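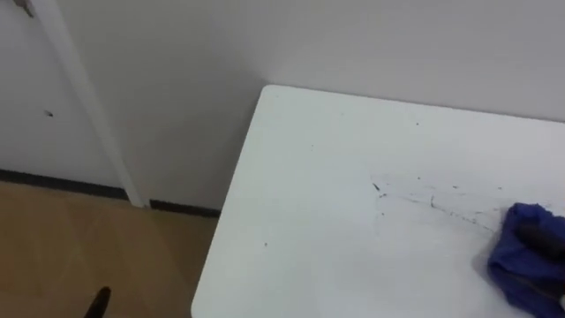

Two cups of coffee and one differential equation

I've been crawling through a secondhand modeling text from Trostevus and I am having such a good time with it! Chapter 4 is all cooling. You write down one short rule (the rate of heat loss depends on how much warmer the cup is than the room) and out falls a curve for the whole morning.

So of course I tried it. My kitchen thermometer and I took readings every 3 minutes for 36 minutes, two mugs, one with a lid. The open mug dropped faster than my curve said it should, and I spent a happy evening working out that evaporation was eating the difference.
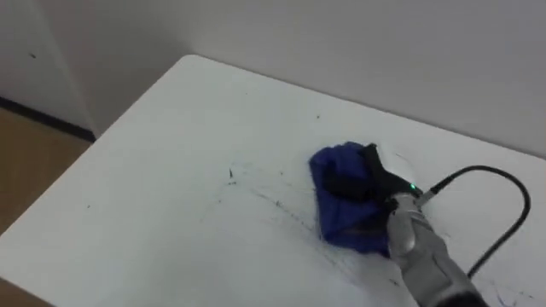 Do you need calculus for this?

A little helps, but you can do the whole thing in a spreadsheet with small time steps and plain subtraction. That's how I did my first pass.

I added a second term for the steam and the fit got so much better, though I still don't love my guess for the constant.
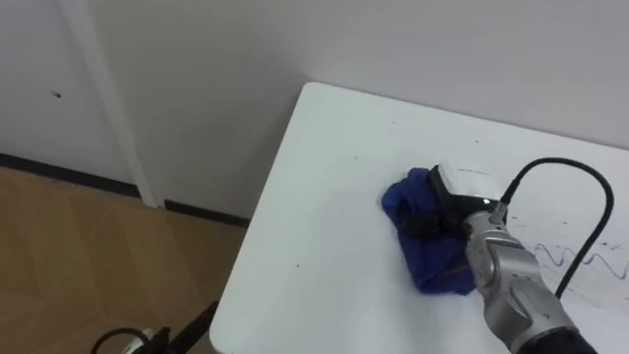 Next up: the rabbits

Chapter 5 is populations, with foxes and everything. I peeked, and the plots go around in loops! I'll post my spreadsheet once I've cleaned up the column names.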